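Courses > Work and Technology > Unit 6 > Handout: Picking parts out of a bin

Read before Friday. Bring the Mollel shift notes, we will need the second page.

Vendors like to say a bin-picking cell "frees" people from dull work. Treat the word with suspicion. At Mollel, the parts supplier we have been following since October, four people used to feed bars to the saws by hand. After the Kutell cell went in, two were moved to packing and two stayed on as "cell attendants" at the same pay grade. Brian Muli, one of the attendants, logged 205 stops in his first month. The sales sheet had promised fewer than 150 a year.

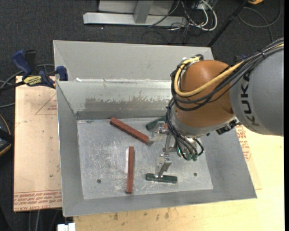 Most of those stops were small. A bar lay too close to a wall, or two bars crossed, and someone had to walk over, reset and restart. None of this shows up in the productivity figures, which count picks (1000 a shift, on a good one) and leave out the walking. Felista Sang calls this "residual labor" in the assigned chapter. I think the term is too polite – there is nothing residual about a full-time job.

The case for the other side is Tamara Stasiv's report on the Bretum plant, where lifting injuries did fall. Take that seriously. Then look at how she chose her comparison months, and ask who was still doing the lifting upstream of the cell.

For discussion:
- Who at Mollel decided that attending a cell needs no training pay?
- Muli says he knows the old job better than the new one. What would the company lose if he left?
- Stasiv interviewed managers only. Does it matter for her claim about injuries?

Response papers to Atieno Bakilana by noon.

3 comments | 12 shares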